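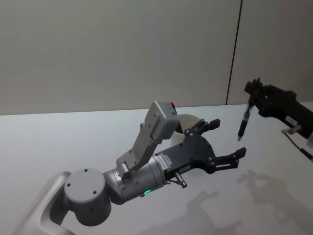
点検の手順が増えていくのは結構だけれど、忙しい週に飛ばされてしまうような手順なら最初から書かないほうがよい、とAnkica Tomićさんから前回の報告にお返事をいただきました。耳の痛いお言葉で、しばらく机の前に貼っておりました。今期のFallowの進捗は、このお返事に少しずつお答えするような気持ちで書かせていただきます。いつものように長くなりますが、お茶でも召し上がりながらお付き合いください。

まず全体の様子から申し上げますと、双腕セルは7月に入ってからようやく腰を据えて動かせるようになりました。白い作業台をはさんで左右の腕を向かい合わせ、ペンと紙コップを扱わせるという構成は前期のままです。課題そのものを難しくするよりも、同じ動作を毎日同じように始められるセルにすることを優先しました。地味な半年だったと思いますが、おかげさまで今期のペンの把持は800回以上になり、記録もひととおり揃っています。

一番時間を使ったのは、左腕の手首まわりの見直しです。前期の終わりに、手首を大きくひねった姿勢でときどきグリッパーとの通信が途切れるとご報告しました。当初はコントローラー側の設定を疑っていて、Stokoの窓口にも何度も電話をかけ、ずいぶん親切に付き合っていただきました。結局はコネクターの差し込みが浅く、ケーブルが引かれる向きによって接触が悪くなっていたのです。ねじ込みを締め直し、ケーブルのたるみを以前より大きめに取り、手首を端から端までゆっくり回して突っ張らないことを確かめました。電話口で長々と設定値を読み上げていた自分を思うと少々恥ずかしいのですが、その後、途切れは出ていません。

同じ見直しを右腕にも行いました。右は症状がなかったので後回しにするつもりでおりましたところ、Hendrik Declercqさんに、片方だけ直すと次に不具合が出たとき比べる相手がいなくなると言われ、なるほどと思って同じ週のうちに済ませました。ケーブルの取り回しは左右でまったく同じにはできません。それぞれの腕について、どこを通してどこで余らせるかを手描きの図にして、手順書の最後に綴じてあります。絵心のなさはご容赦ください。
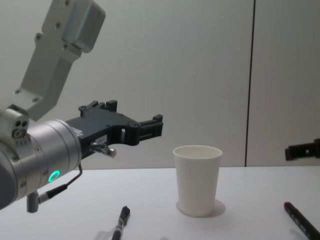 次に、毎朝の準備についてです。以前の点検表は項目が多く、Tomićさんのご指摘のとおり、正直なところ半分くらいしか丸が付いていない週もありました。そこで思い切って4項目に絞りました。手首のランプを見る、指先のパッドを拭いて減り具合を見る、コネクターに手を添えて緩みを見る、低速で一度だけ開閉させる。文字にするとあっけないほどですが、この表にしてからは空欄が出ていません。増し締めやケーブル全長の確認は月に一度の表へ移しました。

指先のパッドの交換時期も、今期やっと決められました。これまでは滑り始めたら替えるというやり方で、滑り始めた日の記録がまるごと使えなくなるのが悩みでした。細いペンの軸をつかむ動作ではパッドの同じ場所ばかりが当たります。指で撫でるとはっきり分かるくらい筋がつくのです。今は把持90回ごとにパッドの当たり面を見て、筋が爪に引っかかるようであれば滑る前に替えています。もったいないという声も内輪にはありましたが、外したパッドを並べて見比べると、やはり早めに替えてよかったと感じます。

グリッパーの力についても少し触れておきます。ペンを落とさないようにと強めにしていたものを、今期は設定の上限に対して70パーセントまで下げました。強い力のまま紙コップに触れると、縁がすぐにへこんでしまうからです。弱くした当初はペンが指の間で傾くことがあり、Ivanoが三日ほど台の横に座り込んで、つかむ高さを少しずつ変えながら調べてくれました。クリップのある側を避け、軸のまっすぐなところを挟むようにしたところで落ち着いています。メモがまた几帳面で、コップの置き位置まで鉛筆で書き添えてあり、後から読む者にはたいへんありがたいものになっています。
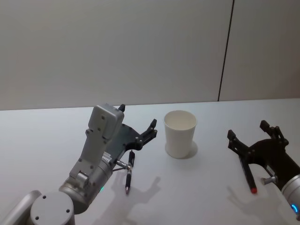

左右の腕の原点合わせは、週の初めに一度行うことにしました。片腕ずつ合わせるだけでは、向かい合わせたときに指先の高さがわずかに食い違うことがあります。そこで、それぞれにペンを持たせて先端を台のすぐ上まで下ろし、目で見てすき間を揃えるという、たいへん素朴な方法を取り入れました。測定器を使うべきだというご意見はごもっともで、来期の購入希望にも入れてあります。それでもこの方法は準備がほとんど要らず、ずれていればその場で分かるので、機器が入ってからも簡易な確認として残したいと考えています。

うまくいっていないことも書いておかなければなりません。ペンの先が台に触れてしまう失敗がまだ残っています。キャップのないペンですと台に線がつき、拭いても薄く跡が残ることがあります。接触を検知して止まる設定は入れたのですが、ゆっくり下ろしているときには反応が遅れがちです。Kovačevićに相談したところ、しきい値をいじる前に下降の最後だけ別の動作に分けてみてはと勧められ、いまその形に書き直している最中です。次の報告ではもう少しましなことを申し上げられると思います。

予備品のことでお願いがございます。パッドの在庫は早めの交換に切り替えたぶん減りが速く、今の調子ですと来期の途中で足りなくなりそうです。手首のケーブルも、左右それぞれに予備を一本ずつ持っておけると安心です。今期の消耗品費は紙コップとペンがほとんどで、予算には余りが出ております。その残額を予備品に回すことをお認めいただけないでしょうか。内訳は別紙にまとめました。

来期は、下降動作の書き直しを終えたうえで、朝の点検と週初めの原点合わせを別の担当者に丸ごとお任せしてみる予定です。手順書だけを頼りに、私が口を出さずにどこまで進められるか。つい横から手を出したくなる性分ですので、その間は隣の部屋で記録の整理をしているようにとDeclercqさんから言い渡されております。お近くにお越しの際は、午前10時ごろですと朝の準備が済んで動き始めるところをご覧いただけます。どうぞお気軽にお立ち寄りください。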